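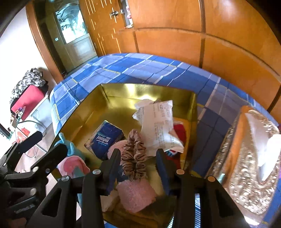
I have been putting off the small-stuff boxes for two moves now. The furniture and the kitchen things get unpacked in a week because you need them, but the boxes of odds and ends go from closet to closet with the tape still on. This time I decided to do one box per evening, on the bed, and not go to sleep until the bed was clear again. The first one was the gold-lined box, the nicest box I own and probably the reason I keep filling it. A brown satin scrunchie, a pack of Tempo tissues, a fuzzy pink cloth, a light blue plush, a crumpled plastic bag. None of it belongs together. It is the kind of box you pack at the end, when the labeled ones are taped shut and there are still things on the floor.

We moved out of the Jolthorpe building in March. The new apartment is 909 square feet, which sounds fine until you learn that there is one hall closet and the water heater has half of it. In the old place I had a storage cage in the basement, and I used it badly. The moving company, Nekel, charged by weight, and my share of the load came to a little under 3,000 pounds. I don't know what I own that weighs that much. Books, mostly, and the dresser.

The way I sort is not complicated. I take things out of the box and put them on the sheet in groups by where they will live: bathroom, desk, bedroom, kitchen drawer. Anything that doesn't have a place goes by the pillow. At the end I look at the pillow pile and decide. I used to do keep, donate, trash, but I kept everything, so it was a waste of three piles. Asking where a thing will live works better for me. If I can't name a drawer or a shelf, I probably don't need it.

Hair things go in a small tin in the bathroom. Tissue packs go in coat pockets and one in the car. I already keep a gold tissue box out in the bedroom, the fancy embossed one, so I don't need packs in there too. Cloths and small towels get washed no matter what, even if I think they were clean when I packed them. They pick up the cardboard smell. Papers I unfold and read before I do anything else. I once threw out a folded sheet that was the warranty card for the vacuum, and it cost me 60 dollars to get a hose replaced that should have been free.

Plush toys are harder. I'm an adult and I own more of them than I would like to say. My friend Alcides Caldeira moved last year with two kids, and his rule was that each kid could fill one pillowcase and the rest went to the church sale. I tried the pillowcase rule on myself and it worked all right. Mine is on the closet shelf, full but it closes.

Plastic bags I fold into triangles and put under the sink. I know people who think that's a waste of time. It takes a few seconds and then they don't fall out when you open the door.

I did buy two things for this. One was a set of drawer dividers from Eveck, the plain kind that push against the sides with a spring. They hold well in the desk but slip in the bathroom drawer, where the inside is slick. The other was a label maker, and I have used it for exactly the spice jars so far. A pencil and masking tape do the same job on boxes.

The gold-lined box itself I kept. I had planned to break it down with the rest, but it's sturdy and it fits on the shelf next to the pillowcase. For now it has gift wrap and ribbon in it. I wrote GIFT WRAP ONLY on the lid of it in pencil - we'll see how long that holds.

There are five boxes to go. Two are cables, and I'm leaving those until Dariusz Adamczyk comes over, as he can tell what they belong to and I can't. One is marked MISC BEDROOM 2, and I never found a MISC BEDROOM 1.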